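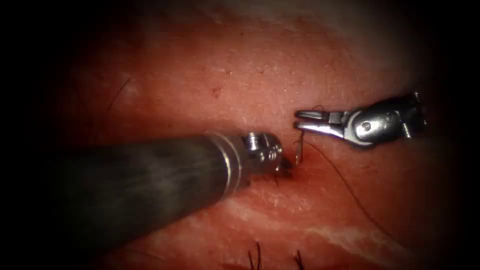
Figure 1. The needle standing between the two instruments.

Kesa: A Two-Arm Suturing Bench Built in a Shared Workshop
Student project report
Gwion Parry, Satish Kotian
Advisor: Norbert Dobos

1. What we set out to do

Kesa is a tabletop bench with two small arms, each carrying a wristed surgical instrument, driven by hand from a pair of control handles. The goal was a bench that could place a row of separate stitches in tissue, with the thread tied by the instruments and no hand reaching in. We did the work in the shared workshop in Kendville, where we had one bench and one locking cabinet for the spring term.

We did not make the instruments. They came used, and their cable drives were in fair shape. What we built was everything behind them: the base, the arm joints, the motor packs that turn the instrument cables, the handles, and the software that connects the handles to the motors.

2. The base and arms

The first base was plywood and it flexed. With the arms stretched out, a push on the bench moved the instrument tips enough to miss a grab. The second base is an aluminum plate bolted to two steel rails. It weighs a lot more and has to be lifted by two people, but it stays where it is put.

Each arm hangs from its own post, so either one can be taken off without disturbing the other. The motors are from Maes. We picked them for the gearbox, which has little play, and then lost some of that benefit in our own printed couplers. Satish reprinted the couplers with a split clamp and the play went down to a level we could live with.

Total spending was $1,746, of which $1,169 went to motors and motor drivers. The used instruments were loaned to us by Leif Þórarinsdóttir, who runs the teaching lab, and are not included.

3. Handles and software

The handles are two jointed arms with sensors at each joint. A move of the hand is scaled down before it reaches the instrument. We started at 3 to 1 and ended at 6 to 1. Anything lower made the tips jumpy near the tissue, and anything higher meant too many stops to reset the hands.

The motor control runs on a Dendis board. It reads the handles, works out the joint angles, and sends them to the drivers. A foot pedal disconnects the handles so they can be moved back to a comfortable position while the instruments hold still. We added the pedal late. It should have been in the first plan.
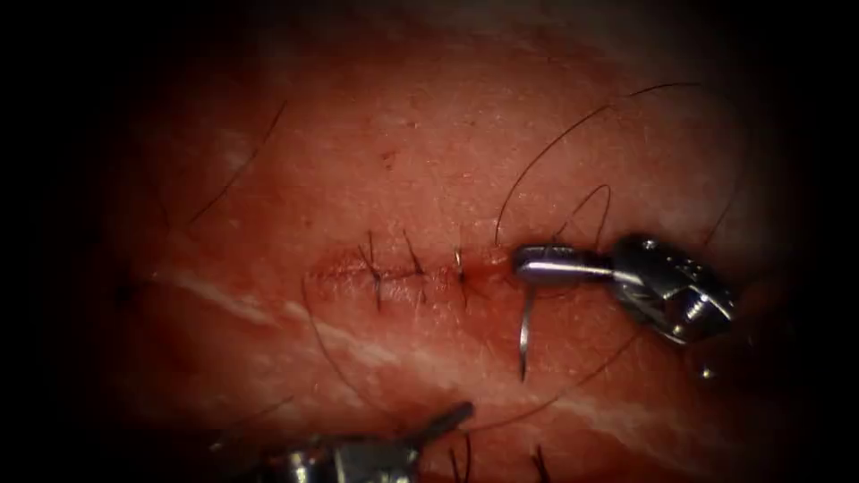 Figure 2. Needle held in the right driver at the end of a stitched section, with the long thread still attached.

4. Thread handling

Most of our practice time went into the thread. A long thread is useful because it lasts for several stitches, but it spreads out over the work. In Figure 2 it goes up and over the needle driver on one side and lies in a wide curve below the stitches on the other. Any of those loops can end up under an instrument, and the operator can't feel it when that happens, since our handles have no force feedback.

We tried short threads cut ahead of time. They were easier to see but ran out in the middle of a knot. In the end we went back to long thread and made a rule that the free instrument moves the loose thread out of the way before each new bite.

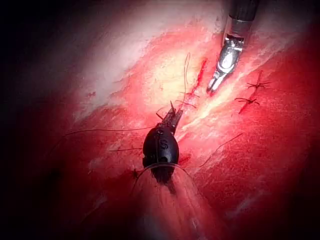 Knot tying was the hardest thing to get right in the control settings. To wrap the thread, one instrument has to hold nearly still while the other circles it, and our wrist motion was uneven at slow speeds because of friction in the cables. A small correction in the software, which adds a little extra push when a joint starts to move, took care of most of it. The close view also changed how we trim. The two finished knots on the right have ends that fan out in several directions, and we had been cutting them by eye to whatever length was handy. Gwion now cuts both ends in one pass, a little above the knot, and we check them from the close view before going on.

Grip was the other setting we kept changing. Too little and the needle turned in the jaws when it met the tissue. Too much and the cable stretched, so the jaws no longer opened all the way. We now limit the motor current for closing and check the jaw opening at the start of every session. 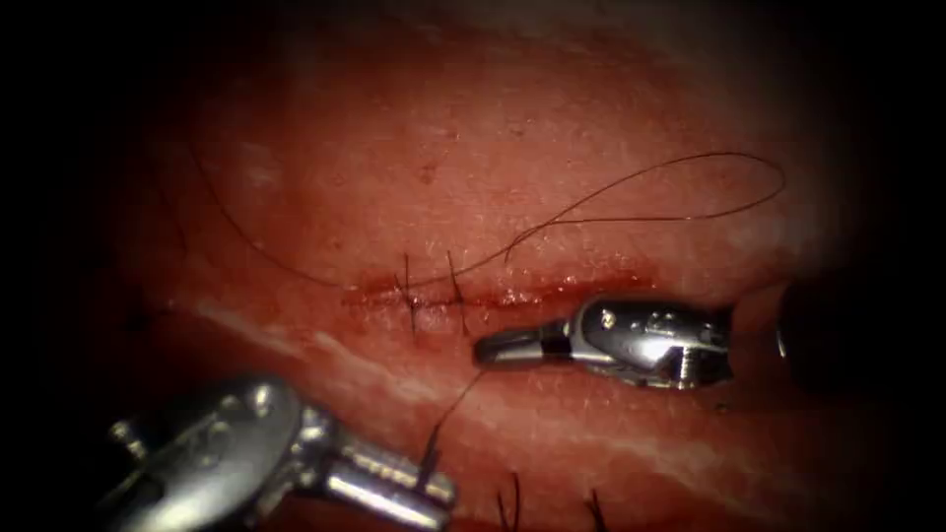 Kendville, 26 March 2022

Session notes. We worked for 45 minutes and then stopped to let the motor packs cool. The left pack runs warmer than the right and we haven't found the reason.

Placement along the cut is better than it was with the old couplers. Spacing is still judged by the operator. We talked about putting a scale on the monitor but it would only be correct at one camera height, so we left it out.

Pulling thread through with the lower instrument needs to be done at a low angle. When we pulled straight up the tissue lifted and the next entry point shifted. Pulling slowly along the surface kept it flat.

5. Still to do in April

Replace the left motor pack fan and log its temperature over a full session.
Fit stiffer cable guides on both wrists.
Have Þröstur Vestergaard try the bench without coaching, so that we can see which parts of the handle layout need explaining.
Write down the startup steps and tape them inside the cabinet door.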